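The Sweater You Keep Putting Back

Maiara Leite owns one sweater that matters to her. It is brown, thick and heavy, and her aunt finished it in a back bedroom in Muscombe over a single winter. It has gone through two sets of cuffs. The body has never been touched.

"The cuffs go first on everyone's," she said. "You rest them on the desk, you push them up to do the dishes, you pull them down over your hands when you're waiting for a bus."

Leite runs the repair counter at Flulach, a yarn store with a long worktable and poor parking. She took in 200 pieces last year. Most were sweaters, and most of those came in for the sleeves. The busy month is April, when people put their winter clothes away and finally look at them.

Her prices start low for a snagged loop and climb fast for anything that has to be unpicked. A new cuff on a chunky sweater is an evening's work if the yarn can be matched. Matching is the slow part. She keeps a wall of odd balls from discontinued lines, sorted by weight first and color second, and will spend half a morning holding strands against a sleeve by the window.

"Brown is harder than red," she said. "There's green in it, there's gray in it. You get it home and it's a different brown." 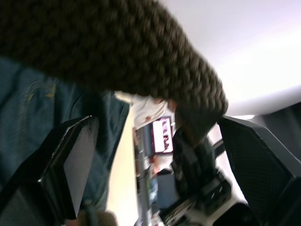
A chunky knit sleeve and well-worn denim.

The trade in mending supplies has grown along with the repair counters. Bastos, which sells darning needles, small looms and cards of wool thread, used to supply sewing shops and little else. Its mending kit now sits by the register at Flulach, and Leite says she reorders it more often than she does any one yarn.

Vikas Chaudhary came to knitwear from jeans. He patched denim for years at a stall in the covered market, where the work was mostly knees and inner thighs, and he still does it on the side. On Thursday evenings he teaches a class in the room over the store. Students bring whatever is worn out.

The two fabrics ask for different habits. Denim is woven, and it holds still. A patch goes behind the thin place and the stitching runs well past the damage into cloth that is still strong. Knit fabric stretches in every direction, and a patch sewn down tight will pull a pucker around itself the first time the wearer reaches for a shelf. Chaudhary has his students put a darning egg inside the sleeve, or an orange if they forgot the egg, and lay the new yarn without tugging.

"I tell them to stop pulling," he said. "I say it all night."

He also tells them to wash the thing before they start. Wool that has been worn all season is stretched at the elbow, and a hole measured then will be smaller once the sweater has been soaked, pressed in a towel and dried flat. Yarn for the repair gets the same soak. Leite is stricter about this than he is and sends unwashed sweaters home.

Storage gets less attention than it should. A heavy knit on a hanger grows at the shoulders and the sleeves lengthen with it, so that by fall the cuffs reach the knuckles. Leite folds hers with the arms crossed over the back and puts the heaviest at the bottom of the drawer. Jeans she hangs by the waistband or leaves on a chair.

There is a limit to what is worth saving. Leite turns away felted sweaters, which have shrunk past the point where new stitches will sit with old ones, and anything with moth damage across the whole front. She offers to cut those down into cushion covers. Few people accept.

The last customer on the afternoon of our visit had a gray pullover from Vurnlow with the left elbow gone. He had been wearing a jacket over it for a year. Leite turned the sleeve inside out, ran her thumb around the edge of the hole and asked whether he minded the mend showing. He asked what it would cost if it didn't. She wrote down both prices, and he took the card home to think it over.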